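Abro esta página porque me escribís siempre lo mismo sobre las setas y ya me daba apuro copiar y pegar. Vamos allá —que hay para rato—.

## ¿Se pueden cultivar setas en un piso?

¡Claro! Yo empecé con 2 kits de Nirura en el pasillo, sin balcón ni nada. Luz indirecta, pulverizador y paciencia.

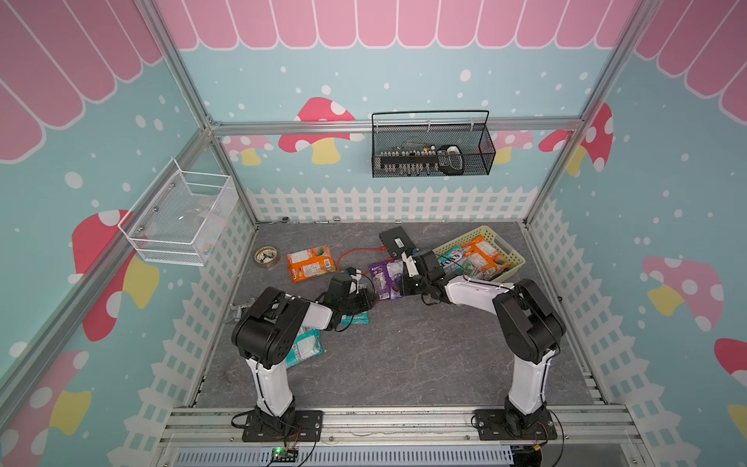

*Nokberg, 5/16/19*

## ¿Cuánta agua les pongo?

Menos de la que crees. Pulverizo dos veces al día las paredes de la bolsa, nunca las setas directamente (así perdí mi primera cosecha, qué disgusto).

## ¿Cuánto se recoge?

De mi mejor bolsa de 1000 gramos de sustrato saqué 344 gramos de seta de ostra. En agosto, con el calor, casi nada.

## ¿Y si sale moho verde?

Fuera la bolsa, sin pena. No intentes recortar el trozo, yo lo hice y se me contagió la de al lado.
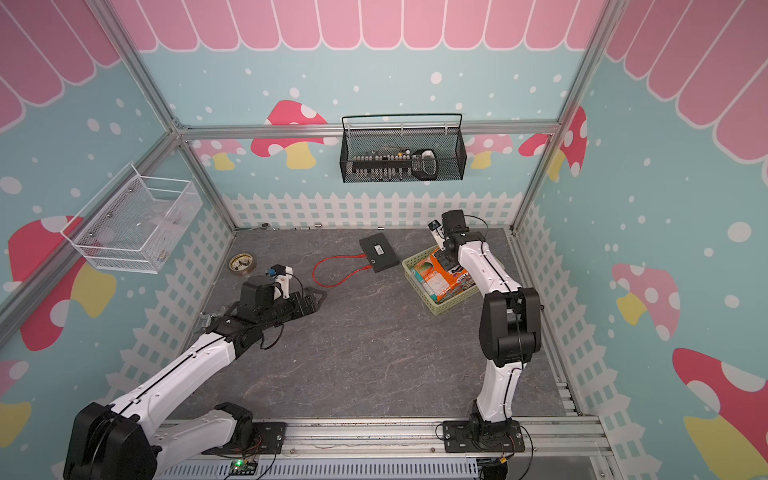

*Setas rojas y rosas, valla blanca y una cesta verde claro.*

## ¿Me puedo comer las que encuentro en el monte?

Por esta página no identifico nada, ni con foto. Llévalas a alguien que sepa de verdad.

## ¿Vendes micelio?

No, yo lo compro en Plirkus y tarda unos días en llegar. ¡Pídelo con tiempo!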